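Keeping a log of the kitchen-window moth trap

Apr 17, 2020

The trap has been running since December, on every night without rain or a wind strong enough to shake the fence. It is a plain box trap with an actinic tube, a funnel and a stack of egg cartons inside. I bought the ballast from Coden and made the rest. This post covers the method, because two people asked how the numbers on the sidebar are produced and the old page on it was out of date.

The light goes on at dusk and off at dawn. A photocell does the switching. I used a timer for the first few weeks, but it needed adjusting as the days lengthened and I forgot more often than I remembered. The photocell faces north, away from the neighbor's porch lamp. When it faced east the porch lamp kept it from switching on until late in the evening, which cost me the early fliers on an unknown number of nights. Those nights are flagged in the log with an asterisk and left out of the averages.

Temperature is read at dusk from a Terner probe under the eaves. The probe reads slightly high on still evenings because the wall gives back heat. I have not corrected for this. A correction would need a second probe out on the lawn, and the spare is in the pond.

I empty the trap before breakfast. Birds learn the location of a moth trap in less than a week, and a wren that has learned it will be inside the box before you are out of bed. The cartons are lifted out one at a time, each moth is named or photographed, and the carton goes into the shade under the laurel so that the occupants can leave at dusk. I move the release spot every few days for the same reason.

The best night so far was the warm one at the end of last month, when the dusk reading was 59 and there was thin cloud over the moon. Six species came in, which is modest by anybody's standards but good for this yard, where the hedge is mostly laurel and few caterpillars will eat it. Early grays and a few quakers make up most of the list. The pugs are another matter. I have four I can't name, and all of them were worn enough that I doubt anyone could name them from the wings alone. They are entered as "pug sp." and will stay that way.
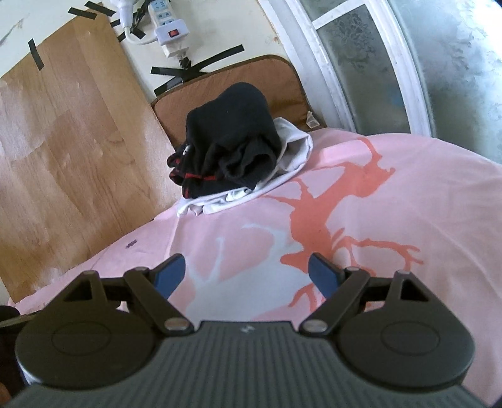 Montserrat Manzano wrote in to say that I should stop using egg cartons with lids, since the moths wedge themselves into the hinge and lose scales when the lid is lifted. She uses flat trays from a bakery, stood on edge – and has far fewer damaged specimens as a result. I checked my own notes and three of the worn pugs did come from lidded cartons. Flat trays go in tonight.

She also asked about the tube. It is the original one. Output in the useful range drops long before the tube looks dim, so I plan to replace it after the summer and run old and new on alternate nights for a while to see what the difference is. If it turns out to be large, the spring totals will need a note.

Next on the list is a rain guard. The present one is a sheet of clear plastic held off the funnel by four bolts, and it drums loudly enough in a shower to be heard upstairs.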